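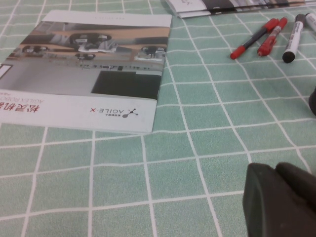 Section 4. Setting Up a Lane Closure Sign

This section covers placing the Ernotik message sign ahead of a lane closure on the Fidwood to Grillow road. Read Section 3 first if the trailer has not been leveled.

Before you start

Check that the closure permit is in the truck and that the work window has been confirmed with the Akbulut yard. If rain is forecast, call the yard again before leaving.

1. Park the trailer on the shoulder, 400 feet ahead of the first cone. Face the sign toward oncoming traffic.

2. Set the parking brake and chock both wheels.

3. Lower the four corner jacks until the tires carry no weight.

4. Raise the mast until the lock pin clicks. Pull down on the mast to test it.

CAUTION: Do not raise the mast under power lines or in high wind.

5. Turn the key to ON. The panel runs a lamp test and then shows the last saved message.

6. Press MENU, select CLOSURE, and choose LEFT or RIGHT. Limit the message to 2 screens.

7. Walk 200 feet toward oncoming traffic, staying behind the guardrail, and read the sign. If the text is dim, turn the brightness up one step and check again.

Note: Messages saved before the August software update may show the old exit numbers. Delete them and type them in again.

If work is postponed

Blank the sign before the crew leaves. Press and hold CLEAR for 2 seconds, lower the mast, and turn the key to OFF. Record the time on the closure sheet. To move the trailer to another location, go to Section 5.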